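Flarana Eko

El Flarana Eko es un utilitario eléctrico de cinco puertas que la marca Flarana fabrica en su planta de Navum. Abro el artículo así, con la frase de ficha, porque es lo que toca en esta enciclopedia, pero aviso de que he tenido dos (el segundo lo sigo teniendo) y que me va a costar no meterme por medio. Si alguien quiere corregir el tono, adelante, el historial de cambios está abierto.

Origen del proyecto

El Eko nació como sustituto del Galang, el pequeño gasolina de tres cilindros que durante años fue el coche de autoescuela en media comarca. Flarana quería seguir vendiendo un coche barato y se encontró con que la plataforma del Galang no admitía baterías debajo del suelo sin dejar a los pasajeros de atrás con las rodillas en la barbilla. Probaron, y de hecho hubo un prototipo conocido como Galang E que rodó por los alrededores de la fábrica con el piso levantado. Yo lo vi una vez en una jornada de puertas abiertas y tenía una pinta rarísima, como un Galang subido a una silla.

Al final se optó por una plataforma nueva, la misma que luego ha servido para la furgoneta pequeña. El nombre Eko ya se había usado antes dentro de la casa, para un paquete de acabado del Galang con neumáticos estrechos y una sexta marcha larguísima. Esto provoca confusiones en los anuncios de segunda mano: si lees «Galang Eko», es el de gasolina con el paquete. Si lees «Eko» a secas, es el eléctrico. En este artículo hablo siempre del eléctrico salvo que diga otra cosa.

Diseño y carrocería

Por fuera es un coche corto y alto, con los voladizos muy recortados y las ruedas casi en las esquinas. La toma de carga está en la aleta delantera derecha, una decisión que ha dado para discusiones eternas en el foro de propietarios – a mí me viene de maravilla en el garaje y fatal en la calle, donde acabo aparcando a contramano mental, pensando siempre de qué lado queda el poste.

Los primeros Eko se vendieron en tres colores y sin pintura metalizada. El azul oscuro es el que peor envejece (se le nota muchísimo el paso por el túnel de lavado) y el crema es el que más se busca ahora. Las molduras inferiores van sin pintar, en plástico gris granulado, y se cambian por separado. ¡Bendita idea! La mía trasera lleva ya dos recambios.

Interior

El salpicadero viene casi entero del Galang, y se nota. Los mandos de la ventilación son ruedas físicas, el freno de mano es una palanca de toda la vida y la pantalla central es pequeña y va algo hundida, con lo que de día se lee bien. El maletero cubica 888 litros con los asientos abatidos, según el catálogo, una cifra que se mide hasta el techo y que conviene tomarse con calma si lo que quieres llevar es un mueble.

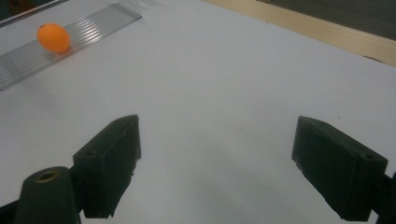
Detrás caben dos adultos y un niño, o tres adultos que se lleven bien. El suelo queda plano, los reposacabezas traseros se quitan sin herramientas y debajo del asiento derecho hay un hueco para el cable de carga que en la primera serie venía sin tapa. Los que compramos entonces nos acostumbramos a oír el cable paseándose en cada rotonda. La tapa del modelo posterior encaja en los antiguos, se pide como recambio y entra a presión.

Motor y batería

El Eko lleva un único motor delantero y una batería de 52 kWh refrigerada por líquido. Hubo una versión de acceso con batería más pequeña, pensada para flotas, que casi no se ve en manos de particulares. La carga en corriente alterna es lo más agradecido del coche: lo dejas enchufado por la noche y te olvidas. En corriente continua la curva empieza bien y luego se desploma, sobre todo en invierno, y esto la marca lo mejoró con una actualización que hay que pedir en el taller, no se descarga sola.

De autonomía no voy a dar una cifra oficial porque ha cambiado con cada ciclo de revisión. En mi caso, mezclando ciudad y carretera comarcal, cargo roughly... perdón, aproximadamente cada 5 días, y eso con un uso bastante tranquilo. En autopista baja mucho, como todos los coches altos y cortos.

Revisiones del modelo

La primera revisión llegó un mes de julio y tocó cosas poco visibles: amortiguadores traseros más blandos, bomba de calor de serie en los acabados altos y un avisador acústico menos chillón (el original sonaba a tetera). La segunda cambió los faros, añadió la tapa del hueco del cable y eliminó el color crema, que los aficionados todavía lloramos.

Problemas conocidos

El fallo más comentado es el de la batería auxiliar de 12 voltios, que se agota si el coche pasa mucho tiempo parado con la aplicación del móvil consultando el estado. También son frecuentes los ruidos de la bandeja trasera y la condensación en el piloto izquierdo. La garantía de la batería principal es de ocho años y se transfiere al segundo dueño, siempre que las revisiones estén selladas en la red de la marca.

Recepción

La prensa local lo recibió con cariño y alguna pega al precio. Se le alabó la visibilidad y el radio de giro, y se criticó la dirección, muy asistida y con poca información. Comparto lo segundo solo a medias: para callejear es una delicia, y en curva rápida uno aprende a fiarse.

Véase también

Flarana Galang
Planta de Navum
Galang E (prototipo)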